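Walkthrough checklist, Odora guest bath + hall, November turnover
Checked by: Roxana Iordache
Unit: 323, Zullthorpe building
Start 9:40 am

**Electrical**

- [x] GFCI outlet by sink trips and resets. Had to press test twice, second time fine
- [x] Hair dryer cord, no nicks. Tag still on
- [ ] Fan over shower. Runs but loud, rattles on start. Cover full of lint. Needs cleaning before next guest
- [x] Light over mirror, both bulbs ok
- [x] Space heater removed (not allowed in bath, see house rules)

**Water**

- [x] Hot tap temp ok at sink and tub
- [x] No drip under sink. Wiped the trap with tissue, dry
- [ ] Tub stopper sticks halfway. Guest could end up standing in water. Roman to look at it, he has the part
- [x] Toilet shutoff turns by hand

**Slips and falls**

- [x] Grab bar solid, pulled hard both directions
- [ ] Tub mat: 2 suction cups gone on the drain end. Replace, dont flip it around and call it good
- [x] Hall runner taped down
- [ ] Threshold strip lifting at the bath door. Screw missing. Toe catcher, fix today

**Bath items and amenities**

Soft stuff gets swapped every turnover, no exceptions. Bath puffs don't get washed and put back, they get tossed. Fabric bands go in the hot wash if the label allows, otherwise out. Anything a guest leaves behind gets bagged with the unit number.
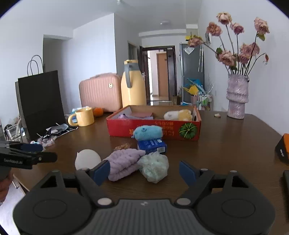

Bath items on the table, 323. Mint-green puff, lavender band.

- [x] No glass containers on tub edge
- [x] Razor caddy empty
- [ ] Shampoo bottles, one has no label. Dump it, not worth guessing
- [x] Cleaning products up high, cabinet latch works

**Alarms and exit**

- [x] Hall smoke alarm, Nultel unit, test button ok. Loud!
- [ ] CO alarm chirping. New battery didnt stop it. Check the date on the back, probably needs replacing
- [x] Exit door opens without key from inside
- [x] Exit map on back of door, right unit this time
- [ ] Extinguisher gauge in green but pin tie is missing. Reorder ties

**Comments**

CO alarm and threshold strip are the two that hold up the booking. Everything else can be done same day by whoever is on.

Fan: third time I've written this up. Lint comes straight back becuase the dryer closet shares that wall and the door doesn't seal. Please look at the door, not just the fan.

Petty cash limit is still 700 for repairs without a call. CO alarm and mat are well under. If the fan needs a full swap call me first.

Recheck at 4 pm, open boxes only. RI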